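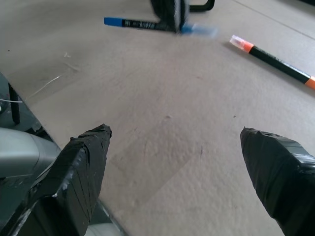

Why does sticky tape stick?

Sticky tape sticks because the gooey layer on one side is soft enough to squeeze into the tiny bumps and dips of whatever you press it against, and once it is down in there it holds on.

Now, you might be thinking, "But my desk doesn't have any bumps!" It feels smooth to me too when I run my hand over mine. But if you could shrink yourself down, smaller than a grain of salt, smaller even than a speck of dust, you would find hills and valleys all over the place. A hard thing laid on top only touches the tips of the hills. The goo on tape is different. It flows, very slowly, a bit like cold honey, and it gets down into the valleys as well.

When it gets that close, something else joins in. Everything in the world is made of molecules, which are far too small to see, and molecules that are very near each other give a little tug. One tug is almost nothing. Tape has so many of them all pulling at the same time that you can hang up a drawing and go off to have your supper.

So why does pressing help? When you rub the tape down with your thumb you are pushing the goo into more of those valleys. My neighbor Petro Tkachuk, who wraps the handles of his garden tools every November, always squeezes each turn of tape hard before he starts the next -- and his handles stay wrapped all winter, even the old rake.

Dust is the great enemy of tape. If you stick a piece to your sweater and peel it off again, it comes away covered in fuzz. Now the goo is holding on to fuzz and has hardly any room left to hold on to anything else. Water and grease get in the way too, so wipe things clean and let them dry first.

You can try this at home. Take 2 strips of tape the same length. Press one onto a clean plate and leave a little bit sticking up at the end for a handle. Sprinkle a pinch of flour on another part of the plate, shake off what you can, and press the second strip there. Now peel them both, nice and slowly. Which one pulls back harder? Try it again on paper, on wood, and on the bottom of your shoe (ask first if it's somebody else's shoe).

A reader called Chih-ming Hsiao wrote to ask why tape doesn't stick to the inside of its own roll forever. What a good question! The back of many tapes has a very thin slippery coating, so the goo can hold on there just enough to stay rolled up, and still let go when you pull.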